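Household Routines, Unit 4: Clearing the Bed
Class handout for the Ponar evening program

Right, so last week we did floors, and I promised you beds. A bed is the biggest flat surface in most homes and everything ends up on it – washing, mail, the kids' toys. This week I'm sticking to soft toys because they're light, they don't break and you'll all have a few to practise with.

Before you pick anything up, put your container on the mattress. Don't leave it on the floor beside you. I used to do that for years and my back has only just forgiven me! 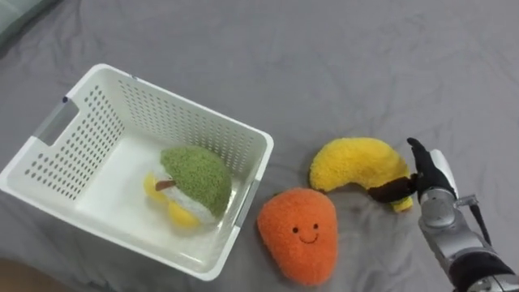
My own rule is that the container goes down within a forearm's length of the mess, and if the mess is in two spots I move the container once, halfway through. Students in the June group tried it both ways at home, and most of them came back preferring the short reach (a couple still like to toss things from the doorway, and good luck to them).

Smooth the sheet first, too. A quick pull toward the foot of the bed will do. You're only after a surface where small things can't hide in a fold. 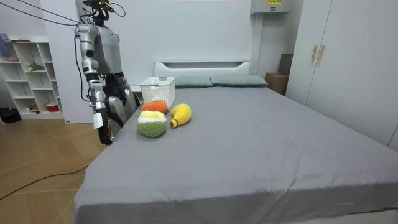 Sorting comes next, and I'd keep it very light. If it all lives in one basket, don't make piles. Pull the strays together into one patch of the bed and work from there. A banana, an orange thing and half of some round fruit, all lying close to the basket with the pillows left alone behind them, is plenty tidy enough to start on. Save proper sorting for the toy shelf, which we'll get to in Unit 6.

Now the picking up. Take long or curved toys by the middle, from above, with your fingers spread. Grab a plush by its stem or leaf often enough and you'll be sewing it back on.
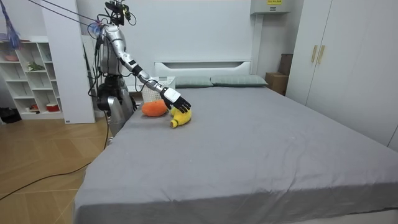

Packing the basket

Big round toys go in first, against one end. Smaller ones fill the space beside them, and anything floppy gets tucked in last. Press down gently with a flat hand. If something springs back over the rim you need a second basket, so please don't sit on it.

For practice at home, clear your bed once a day until our next class and jot down how long it took. My best is 19 seconds, but I cheated and used three toys.

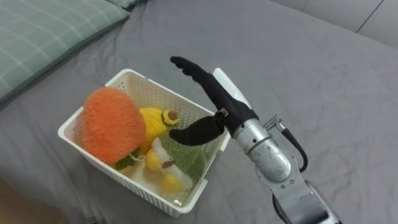

Celiveo Suksawat
Course instructor, Household Routines

A few of you asked which basket to buy. Any light plastic one with holes in the sides is fine by me. You can see what's at the bottom without tipping it out, and it rinses clean in the tub. Check the rim for rough spots if it's going on good sheets.

Bring your times next class, plus one toy you never know where to put.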